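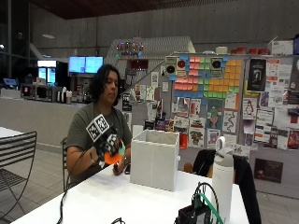 Ist der Film so düster wie der Trailer, oder kann man den mit einem Zwölfjährigen gucken?, fragt eine Leserin per Mail. Nein, lieber nicht. FSK 16 und die meint das auch so. Gleich mehr dazu.

Fostov – Stadt ohne Morgen
Blu-ray-Kritik, März 2023

Animationsthriller, komplett am Rechner entstanden, Studio Courtois, bei uns über Hollano erschienen. 156 Minuten. Ja, wirklich. Zweieinhalb Stunden CGI, und die erste halbe davon ist Schnee, Funkverkehr und Leute, die in Treppenhäusern stehen.

Worum gehts: Fostov, Hafenstadt, Winter, seit Monaten abgeriegelt. Offiziell wegen einer Seuche. Eine Kartografin wird reingeschmuggelt, um die alten Tunnel unter den Docks aufzuzeichnen, für wen, bleibt lange unklar. Unten steht eine Anlage namens Dirkard, und die läuft noch. Mehr verrate ich nicht, der Klappentext verrät leider schon zuviel, also nicht lesen.

Fand ich gut. Stellenweise sehr gut. Der Mittelteil in den Tunneln ist das Spannendste, was ich in dem Genre seit langem gesehen hab. Kaum Musik, nur Tropfen und Schritte, und dann diese eine Einstellung mit der Taschenlampe, 40 Sekunden ohne Schnitt. Wer den Film kennt, weiß welche. 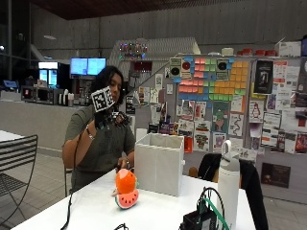
Orange und Wassermelone in einem, aus Plüsch.

Weniger gut: die Gesichter. Courtois kann Wasser, Rost, Nebel, Stoff, alles toll. Aber sobald jemand lächelt, wirds gruselig und zwar unfreiwillig. Die Augen kommen immer einen Tick zu spät. In den Actionszenen fällt es nicht auf, in der langen Küchenszene dafür umso mehr. Schade, die ist nämlich gut geschrieben.

Und das Ende. Puh. Zwei Enden eigentlich, das erste hätte gereicht. Danach kommen noch mal 20 Minuten, die nur dazu da sind, einen zweiten Teil anzuschieben. Ob der kommt? Keine Ahnung, am Schluss steht jedenfalls was von Fortsetzung.

Bild: sehr stark. Schwarzwert in den Tunneln sauber, kein Banding im Nebel, hatte ich erwartet, ist aber nicht da. Nur in der Explosion am Kai wird es kurz matschig. Im Stream sah die selbe Stelle deutlich schlimmer aus.

Ton: deutsche Spur in Ordnung, aber die Dialoge viel zu leise gegen die Effekte. Ständig an der Fernbedienung gewesen. Original mit Untertiteln ist besser abgemischt und auch besser gesprochen – die deutsche Kartografin klingt, als würde sie eine Bedienungsanleitung vorlesen. Untertitel gut lesbar, ein paar Übersetzungsfehler, einmal ist aus dem Nordtor ein Nordtod geworden.
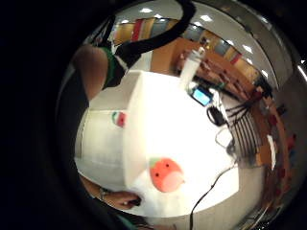 Extras dann eher mau. 2 Featurettes, beide kurz, beide voll mit Leuten, die sagen wie toll die Zusammenarbeit war. Über die Tunnel hätte ich gern mehr gesehen, Entwürfe, Storyboards, irgendwas. Gibts nicht. Der Audiokommentar ist nur auf Englisch, ohne Untertitel, lohnt aber. Da erfährt man zB dass die Küchenszene erst fliegen sollte und dass die Stadt am Anfang gar keinen Hafen hatte.

Menü: langsam. Spielt jedesmal den kompletten Trailer ab, bevor man irgendwas anklicken kann. Überspringen geht, aber nur mit der Kapiteltaste, nicht mit Menü. Musste ich auch erst rausfinden.

Zum Alter nochmal: Blut hält sich in Grenzen, aber die Sache mit den Käfigen in Dirkard ist heftig, und die kommt ohne Vorwarnung. Wer da empfindlich ist, vorher Bescheid wissen.

Kaufen? Wer auf langsame, kalte Thriller steht: ja. Wer Action will, die gibts erst in der zweiten Hälfte und dann auch nur am Kai. Im Mai soll laut Hollano noch eine 4K-Fassung folgen, wer den passenden Fernseher hat, wartet vielleicht.

Film 7/10
Bild 9/10
Ton 6/10 (Original 8)
Extras 4/10

Kommentare 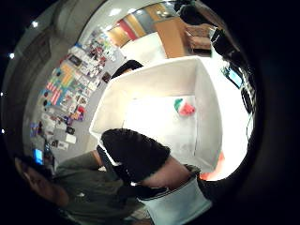

Muss beim Ende widersprechen! Ohne die letzten Minuten wüsste man ja nie, wer den Auftrag für die Karte gegeben hat, und genau darauf läuft der ganze Film doch zu. Bei den Gesichtern geb ich dir recht, und der deutsche Ton ist echt eine Frechheit. Weiß jemand, ob die 4K auch eine neue Abmischung kriegt?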